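Clendo (motion planner)

Clendo is a motion planning package for robot arms, and I've been using it long enough that the wiki folks asked me to write this entry. So you get my version, opinions and all! It was started by Linnea Strand as a side tool inside a bigger simulator called Kuvstead, and it still feels most at home there.

What it does

You give Clendo a start pose, a goal pose and a model of whatever is standing nearby, and it hands back a path that doesn't bump into anything. Under the hood it grows two search trees, one from each end, and tries to join them up (anyone who has read up on RRT-Connect will feel right at home). Then a smoothing pass shaves off the silly detours. By default it tries 2,000 samples before giving up, and for a single arm near a piece of furniture that's usually plenty.

The drawer task

Most people meet Clendo through the drawer task: get the gripper to a handle, close on it, pull. I love this one because it looks so easy. Reaching the handle is ordinary planning, but once you're holding on, the hand has to follow the line the drawer slides along, and a plain planner knows nothing about that. Clendo switches to what it calls a rail constraint for the pull.
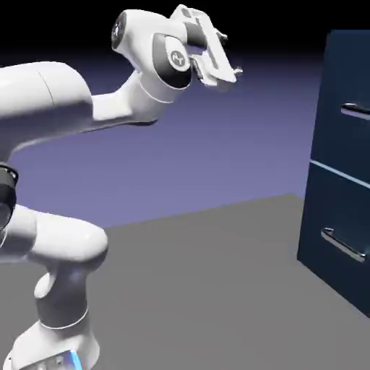

The switch is also where things go wrong the most. If the grasp pose is tilted even a little, the rail starts out crooked and the solver fights the drawer the whole way. Ilse De Haan added a pre-grasp check in version 3 that lines up the fingers first, and my failed runs dropped a lot after that. Before her patch I had a folder of 315 bad logs, nearly all from the same bug.

Collision models

Keep them simple, please! Boxes for cabinets, capsules for arm links. I once loaded a full mesh for every handle and planning slowed to a crawl. Handles do need their own small shapes, though, or the planner will happily drag a wrist straight through one.

Related tools

Skisutlow reads Clendo's path files and plays them back with joint speeds plotted underneath. Van Acker is the older planner it replaced in Kuvstead, and its config files still load if you rename the "limits" block to "bounds".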